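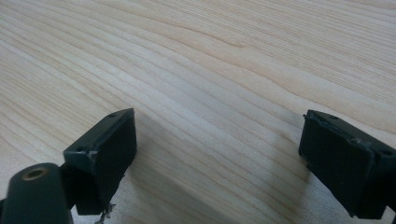 Ticket: Castik table, ring marks under finish. Opened by Relu Dobre, Giscombe front office. Status: waiting on customer.

Customer reports "several hundred" white rings on the Castik meeting table and would like it replaced before the Ruddock people visit. I asked for the number of rings, and the number came down to two. The stretch of top in the photo has none that I can find: pale wood, long grain running on the diagonal, an even matte surface, no stains. The curved bands near the top are grain. I have now written that sentence to this customer twice.

Update, June 5, 2022, Anong Wongsuwan: Told Relu to try the far end, where the coffee lives. Soft cloth, a little Follia oil, rub with the grain, leave overnight. He asked if 200 grit sandpaper would be quicker. It would. Told him no.

Update, Anong: One ring gone, one "resting." Customer also admits to a hot soup pot in December, previously described as "normal office use." Second coat of oil advised. Trivet advised, with feeling.

Update, Anong: Replacement request declined, care sheet sent again. Relu says he has ordered 100 coasters. Leaving the ticket open until he confirms the second ring.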